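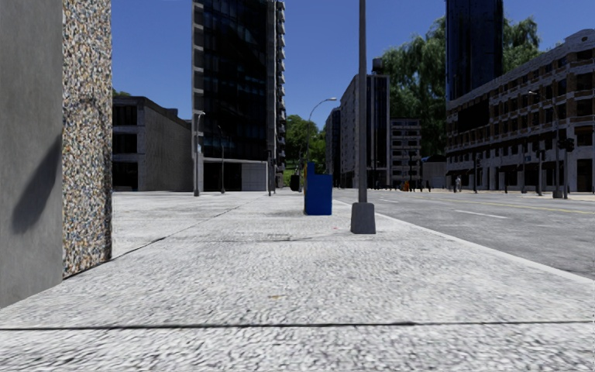
Research > Field Robotics Group > Papers > Sidewalk Navigation Open Day > Section 4

4. Demonstration at the open day

4.1 Setup

The navigation stack described in Section 3 was shown to outside visitors at the Dravodero test building on Wednesday, August 20, 2025. The demonstration ran in simulation only. Visitors stood at one of two stations, each with a large screen and a gamepad, and watched the sidewalk robot drive a fixed route through the Flenora city model. The route is 300 m long and follows a single sidewalk with buildings on one side and a road on the other. Figure 4 shows a view from this model.

Figure 4. Sidewalk section in the Flenora city model, with the road to the right. The tapered base of the nearest pole stands close to the curb, and the blue street box is behind it and to its left.

The section in Figure 4 was chosen for the talk that opened each session. The open pavement gives the planner few problems, but two features of the ground matter for perception. The dark joints in the paving are flat, yet early versions of the ground classifier marked such lines as small steps and slowed the robot. The curb strip is pale and close in tone to the sidewalk, so an edge detector that uses brightness alone gives a weak response there. Both effects were shown by switching the depth channel off and on during the drive.

4.2 Procedure

Each session lasted 22 minutes and was led by Fiorella Bassi. The first part was a drive with the full sensor set. In the second part the visitors could take over with the gamepad at any point and push the robot off its planned path. Control returned to the planner when the stick was released. The planner then had 10 seconds to find a new path before the run was logged as a stop.

Street furniture was kept at fixed positions in all runs. Pedestrians were placed by the Coetzee crowd module, with the same random seed at both stations. Vehicle traffic was switched off, as the route does not cross the road and moving cars lowered the frame rate on the older of the two machines.

4.3 Observations

Most takeovers were made near poles. Visitors tended to steer the robot toward a pole base and release the stick late, which left the planner with little clearance on the curb side. In these cases it backed up before turning – a behavior that several visitors read as a fault. We have since added a short message on the operator screen that names the current maneuver.

A second point concerns the collision shapes. The city model uses simple upright cylinders for poles, while the visible bases are wider at the bottom. With the Dralton bumper model attached, the robot could overlap the lower part of a base without a contact being reported. The error was found by a visitor during the second session and was confirmed afterward from the logs. All pole shapes were replaced before the October runs reported in Section 5, and the distance values in Table 3 were computed with the new shapes.

Takeover data from the open day are not used in the evaluation. The visitors had no common instructions, and the two stations differed in screen delay – the slower one updated the depth view every 800 ms.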